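Chapter 6
Can a Machine Do the Chores Yet?

Pick up a crumpled cloth and hang it up. You can do it in 12 seconds while talking on the phone. For a machine, it's one of the best puzzles in this book! A cup keeps its shape when you grab it. Cloth has a new shape every time you let go.

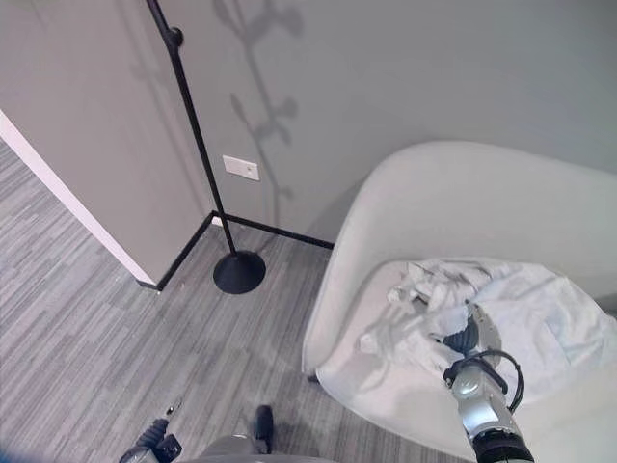

Figure 6.1 A gripper takes hold of a crumpled white cloth on an armchair.

Look at any welding line and you'll find robots that repeat one motion all day, and beautifully. The part arrives in the same spot each time. A living room offers no such favors – the chair gets moved, the light changes, somebody drops a sweater.
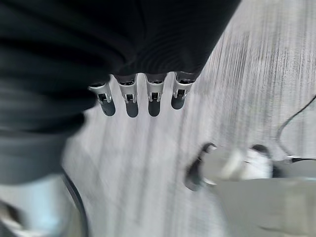
Figure 6.2 Four fingers with metal segments and dark, rounded tips.

So how far along are we? Further than you might guess. In Section 6.2 we follow the Pridura trials, where a robot was given 50 tries at hanging up a shirt, and we look closely at the tries that failed (the fun part, if you like engineering).

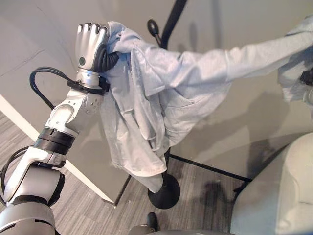

Figure 6.3 Handling a long-sleeved garment beside a clothing stand.

Then we visit the Cetham packing floor, where the same questions come up with bags and soft mailers. Sorting them is a chore too, just a paid one.

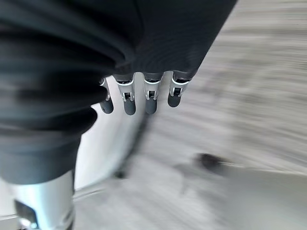 Touch is where we begin. Your fingertips tell you when fabric starts to slip, and you squeeze harder before you've even noticed. A robot needs some way to do the same job. Rounded, rubbery-looking fingertips like the ones on this hand raise a good first question: how much can the shape and surface of a finger do before any software gets involved? Keep that in mind as you read Section 6.1, and try the glove exercise on your own laundry first.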